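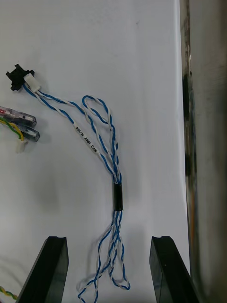 Figure 2. Wrist camera view in the harness task, fingers open over the loose end of a blue and white harness.

3.2 Teaching by remote control

We come now to the part of the work that took most of our time and, if we are allowed to say so in a paper, gave us most of our pleasure: sitting down with the two arms and showing them, one reach after another, how a small kit of electrical parts is put together. The task is plain enough to describe in a sentence. Parts wait in yellow trays along the sides of the table, and the arms bring them to a steel tray in the middle. A kit calls for a red circuit board, a small cylindrical part with its leads, and a wire harness. A person does this while thinking of something else entirely, and that is a large part of why we picked it for Maltum.

All teaching was done by remote control through Linico, the control program we wrote for the earlier bench at Ferrand. The operator sits with a pair of hand-held controllers and moves both arms at once, with a foot pedal to pause. Commands and camera pictures are stored together at 20 frames per second. We had tried guiding the arms by hand in the first weeks, and we still like that way of working for a single arm. With two arms, though, the operator's own sleeves and elbows kept getting into the wrist views, and a policy trained on those recordings seemed to wait for a sleeve that never came. After a few such afternoons we moved everyone to the controllers and started the collection over.
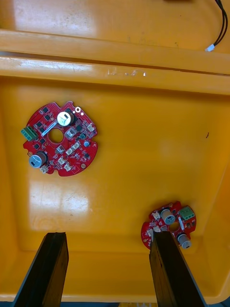 Boards were the first part we taught, and they looked easy on paper. They are round, more or less, with notches all along the outline and a hole through the center, and they carry tall capacitors and a green terminal block that stand up well above everything else. Our written instructions asked the operators to take a board by its rim, between the tall parts, and to turn the wrist as needed before going down. This is where the operators differed most from one another. Some turned the wrist high above the tray and then came straight down, while others began lowering and turned along the way. Both habits work for a person, who can see and correct all the time. Mixed together in training they gave us a policy that hovered, started to turn, thought better of it, and hovered again. We settled on the first habit, turn and then descend, and asked everyone to keep to it, which they did with good grace and a fair amount of teasing.

The second lesson from the boards had to do with light. The trays are glossy, and their floors throw back bright patches that move across the wrist view as the arm moves. We thought for a while about matte liners for the yellow trays and in the end left them alone. A working bench will have shiny trays, and we wanted the recordings to have them too. What we did change was where each part started. Between episodes the operator laid the parts out again by hand, with the boards turned and shifted, so that a bright patch could not become a landmark.

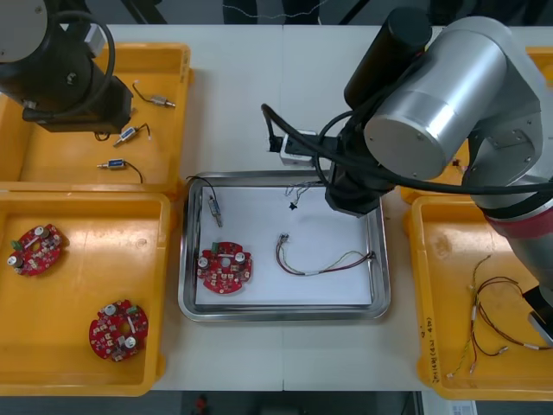 We also gave a good deal of thought to which view the operator should teach from. Linico can show the fixed view and both wrist views side by side, and new operators nearly always want all of them. By their second day most had drifted to the same routine without any prompting from us: they looked at the fixed view to bring an arm over a tray, then moved their eyes to the wrist view for the last stretch. We think this is worth passing on to others who plan such a collection. The fixed view is generous with the layout of the table and stingy wherever an arm leans over a tray, and the wrist view has the opposite temper. Our policy, Nalow, receives all the views at every step, and we do not tell it which to prefer.

Six operators took part. Each had a practice period whose recordings were thrown away, and each was asked to stop whenever the hands felt tired, with no target for the day. We kept 1139 episodes. An episode was dropped if a part left the table, if an arm had to be stopped from the pedal for longer than a moment, or if the operator marked it as one they would be sorry to see copied. That last rule is not very scientific, and we are fond of it. It caught many clumsy grasps that had ended well enough and would have passed any check we knew how to write.

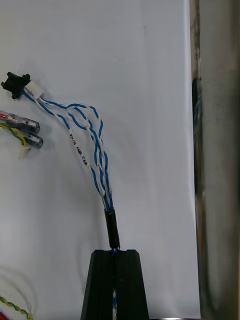

Harnesses need the most patience by far. A twisted bundle has no single shape to remember, and it springs and rolls when a finger brushes it. We tried several places to take hold. The connector end seems inviting, but the housings vary and some have tabs that catch, and the loose ends at the other side spread in every direction. The most dependable place in our hands was the gathered stretch of wire near the black sleeve, where the strands run close together and the fingers can close on all of them. Operators were told to line up the gap between the fingers with the direction of the wire at that point, to go down slowly, and to close only when the wire was lying between the fingers in the wrist view.

We asked, too, for a short pause after closing and before lifting. It costs very little time, and it gives the learner a clear stretch of frames in which the fingers are closed and the arm is still. Without that pause, early versions of Nalow tended to blend the two motions and start upward with the fingers half shut. The pause length was left to the operator's own rhythm, and we did not trim it in processing. The way episodes were divided for training and testing is described in Section 3.3.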